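Print this page
E-mail this page

Review: Skollum hand-teaching kit, wrist version
by Ilona Szénási
10 January 2019

The Skollum arrived in a box big enough for a microwave, most of it foam. Inside the foam was a pair of fuzzy black wristbands with square markers on them, a head camera, and a manual that uses the word "simply" wherever something is about to go wrong. The idea is one I've wanted somebody to get right for years: you do a job with your own two hands, the software follows your wrists, and the robot gets a lesson out of it. No joystick, no teach pendant, no writing waypoints at midnight.

My last attempt at this was with the Clekeo, which is a remote-control rig. You sit in front of two handles and drive the arms yourself while the robot takes notes. I was a careful driver and it still took me most of an afternoon to teach it to open a folder. By the end I had opened so few folders, so badly, that I felt the robot was being polite about it.

With the Skollum you put the bands on, look down at your work and get going. Setup is a calibration routine in which you hold your hands in front of you like a surgeon waiting for gloves. The software is happy on the second or third try. The bands run warm after an hour and they are not made for small wrists, but I forgot about them sooner than I expected, and forgetting is most of what you want from a thing like this. When I drove the Clekeo I moved like someone defusing a bomb. In wristbands I moved like someone doing office work, impatience included.

For a test I picked paper. Blocks and cups are what everyone uses in the ads, and blocks and cups hold still. Paper slides, sticks to its neighbor, hides under its neighbor and creases if you look at it wrong. The job was to take a mess of printed tables and make it a pile again.

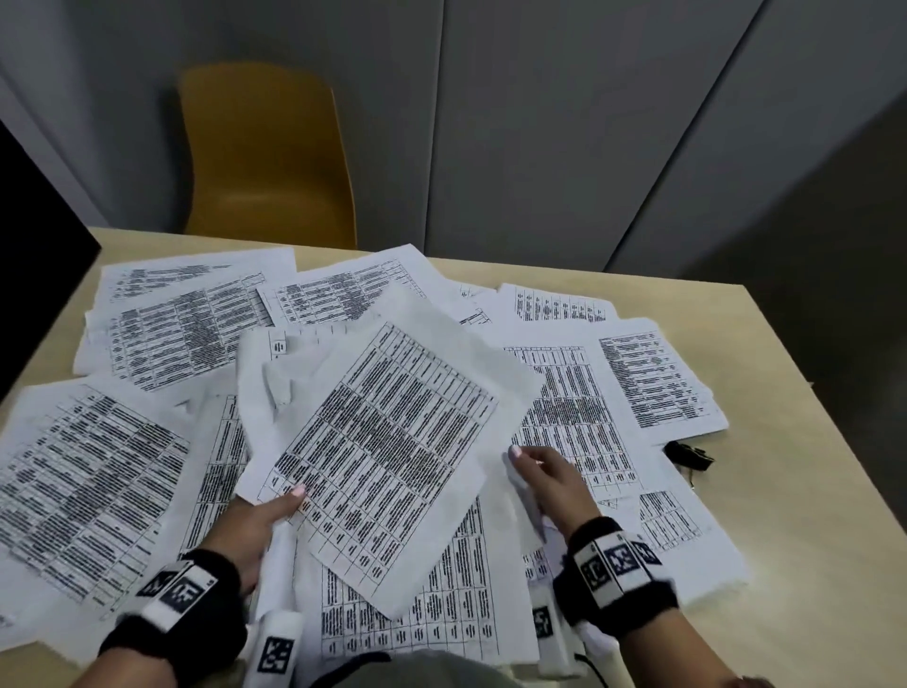
Printed tables, binder clip off to the right, both bands on.

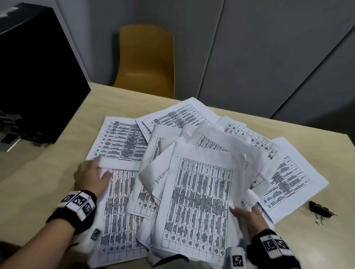 Omar Azar thought I had picked the hardest job in the building out of spite, and that a beginner should start with something stiff, like cardboard. Cardboard would have given me a nicer review to write. He also pointed out that a person sorting paper feels with the fingertips whether there is one sheet or two, and a wristband knows nothing at all about fingertips. I had no good answer to that and neither does the manual.

He's right that it matters. The tracking tells the robot where my wrists went and does it well. What my fingers were up to is left to the camera, and fingers spend a lot of their time under the paper. Played back on the arms, the reach was lovely and the approach was lovely, and then the pinch came down on two sheets about as often as on one. The arms carried both off with great confidence.

Other complaints. If you turn a wrist so the markers face away from the camera, the recording breaks up, and you only learn this in the review screen, after the fact. A beep would do it. The software will let you trim a bad take but won't let you label it, so my takes are called things like "1,681" and I have to remember which ones I swore in. And the battery door on the left band opens when it brushes a sleeve.

Still, I made more usable takes before lunch than the Clekeo ever got out of me. If your job is reaching, carrying, setting down and squaring up, buy it. If it depends on the feel of a thing between finger and thumb, rent one first, and practice on cardboard.

Print this page
E-mail this page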